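Chapter 7
Closing Out a Building Renovation: Commissioning, Turnover, and Occupancy

7.1 Introduction

A renovation contract does not end when the last trade leaves the site. Between the completion of the physical work and the day the occupants begin normal business, the general contractor must bring the building systems into service, correct deficient work, hand over records, and obtain permission for the building to be used. These activities are grouped under the term closeout. On a typical public office project they take up a small share of the contract sum and a large share of the project manager's attention in the final weeks.

Chapter 6 dealt with the control of work while it is in progress. The present chapter takes up the point at which control passes from the contractor to the owner. It assumes that the reader is familiar with the schedule of values, the submittal log, and the change order procedure described earlier.

After completing the chapter, the reader should be able to:

distinguish substantial completion from final completion and state what each one triggers;
prepare a closeout schedule and tie it to the master schedule;
organize a punch list by room, trade, and responsible party;
describe the sequence of functional testing for mechanical and electrical systems;
assemble the turnover package required by a standard public contract.

7.2 Substantial and Final Completion

Substantial completion is the stage at which the work, or a designated part of it, is sufficiently complete that the owner can occupy it for its intended use. The architect normally certifies the date. Several consequences follow from it under most contract forms. Liquidated damages stop accruing, the warranty periods begin for the accepted work, and responsibility for utilities, security, and property insurance shifts to the owner unless the certificate says otherwise.

Final completion is reached when all remaining items have been corrected and all documents delivered. Release of the last payment depends on it. The interval between the two dates is fixed by the contract or by the certificate itself, and the contractor should plan labor for that interval in advance. Crews that have moved to another job are expensive to call back.

The two terms are often confused with the certificate of occupancy, a separate document issued by the authority having jurisdiction. A building may hold a temporary certificate of occupancy before the architect has certified substantial completion. The reverse is less common, and many public contracts exclude it by making the certificate of occupancy a condition of substantial completion.

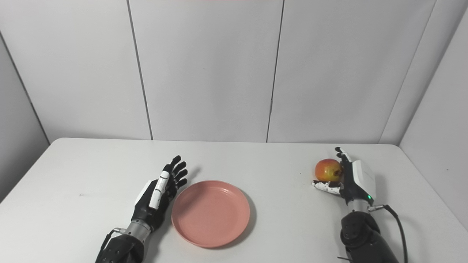
Figure 7.1 A round plate on a white tabletop, with pale partition panels behind.

7.3 The Clavgate Annex

The problems in this chapter refer to a single project, the renovation of the Clavgate Annex, a four-story county office building. The contractor is Irnach Builders, and the mechanical subcontractor is Wegener Mechanical. Brittany Kowalchuk is the project manager for the contractor. The building was to remain closed during construction and to reopen with all departments moving in over one month.

The first walk-through by the contractor's own staff produced a list of 2,558 items. The majority were minor finish defects: paint touch-up, ceiling tile alignment, missing cover plates, and door hardware adjustment. Roughly 600 items required a trade other than the painter. A smaller group concerned life safety, and these were separated at once and given to the superintendent, who tracked them on a sheet of their own.

The architect's inspection was set for August. Kowalchuk's closeout schedule, reproduced in Appendix C with a revision date of 2025-11-22, shows the sequence as it was finally carried out. The original schedule had allowed no float between air balancing and the furniture delivery. When a replacement damper arrived late, balancing on the third floor had to be repeated after the partitions were in place, and Wegener submitted a claim for the second visit. Problem 7.6 asks the reader to evaluate that claim.

7.4 Organizing the Punch List

A punch list is useful only if each entry can be assigned, located, and closed. Entries such as "fix wall" or "see electrician" fail on all three counts. The following data should be recorded for every item:

Room number, taken from the construction drawings and not from the owner's new signage
Description of the defect, with the specification section where one applies
Responsible subcontractor
Date entered and date due
Name of the person who verified the correction

On the Clavgate project the list was kept in Kamance, a field management program, and sorted each morning by subcontractor. The choice of software matters less than consistent use of room numbers. Renovated buildings present a particular difficulty in this respect — the existing drawings, the renovation drawings, and the owner's signage may carry three different numbers for the same room. A cross-reference table should be issued before the first walk-through.

The value withheld for incomplete items is commonly set at a multiple of the estimated cost of correction. If an item is estimated at $800 and the contract permits withholding at 150 percent, the owner may retain $1,200 until the item is closed. The contractor should review these estimates line by line, as small amounts applied to a long list can exceed the remaining profit on the job.

7.5 Functional Testing

Functional testing confirms that systems operate together as designed. It differs from start-up, in which each piece of equipment is run alone by the installer or the manufacturer's representative. Start-up reports must be complete before functional testing begins. The usual order is electrical distribution, emergency power, fire alarm, air handling, and building controls, although some overlap is possible where floors are served by separate equipment.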